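My new bench monitor finally works! 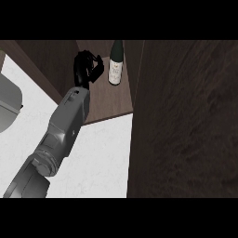

Image source: Neltix

Print this post | E-mail this post

So I went ahead and bought a bare LCD panel, and I am so happy I did! It's a 5 inch Goken, sold without a case or a driver board, and I paired it with a Bokent controller I already had in a drawer.

Wiring took me most of an evening (the ribbon cable has 30 pins and I put it in upside down first, oops). Once I flipped it, the backlight came on and there was my desktop, tiny and super sharp. I yelled loud enough to wake the dog.

Brightness is great. My meter gave me 398 nits in the middle of the panel, with the corners a bit dimmer, and I can read it fine by the window at 4 in the afternoon. Colors lean a little blue out of the box, but two clicks down in the menu fixed that for me.

Next up is a case! I want to try a snap-together one from MacPherson, if I can find it in black. The touch layer is on order too, and should get here in April.

Comments

pixelpatch: Which end of the ribbon did you flip? Mine stays dark.

benchrat: Love it!! Does the controller get hot?

Blog author: @pixelpatch the board end, contacts facing down. @benchrat just a little warm, even after a whole movie!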